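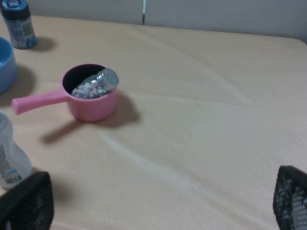

Wednesday, June 25, 2025

Glue trials, book repair bench. Third go at the Grornov paste.

Opened the second tub this morning. The label says it keeps for a year unopened. The first tub went stringy well before that, so I'm writing the opening date on the lid this time and we'll see. Smell is the same as the first one, faintly sour. The sheet from Grornov calls this "neutral."

Test strips: same stock as in November, the cream text paper from the Ratumdale offcuts, cut along the grain, 20 strips per batch. Half pasted with Grornov straight from the tub, half with our own wheat paste cooked yesterday and strained twice. Pressed for 30 minutes between blotters, then left under the light board with no weight.

The claim is that the tub paste needs no thinning. I don't believe it. It dragged on the brush from the first strip and left ridges I could feel with a fingernail. Thinned a spoonful with 5 drops of water and it went on fine, but at that point I'm making paste again, which is the job it was bought to save us.

Peel results so far:
Wheat paste – paper tears before the joint lets go, nearly every strip.
Grornov, straight – mixed. Some tear, some lift clean at one corner and then go all the way.
Grornov, thinned – better than straight, still not as good as ours.

I know what the objection will be. I've cooked wheat paste for years and have brushed the tub stuff on three mornings. Fair enough. Somebody else should do the next batch without being told which jar is which. I'd like to be wrong, the pan is a pain to wash.

Curl: all the strips cockled a bit. The straight Grornov ones cockled least, so one point to the tub. Could just be that there's less water in it. Haven't measured.

The Dizon hinge tape came up again over lunch. Still no. "Reversible" on the packet, and I have a hymnal on the shelf with two brown stripes down the gutter from something that also said reversible. If we want to try it, try it on scrap and leave the scrap in the south window until November.

Prudent have put the blotter price up again, and the minimum order is now 100 sheets. The old ones can be dried flat and used a while longer. Please don't stand them against the radiator, they come back shaped like roof tiles.

To do
Recut strips across the grain, I only did one direction.
Wash the hog brush properly, there's old paste up in the ferrule.
Look at the corner failures under the lens. Might be my brushing and nothing to do with the paste.
Leave the six strips marked X alone. They stay under the board until the end of the week.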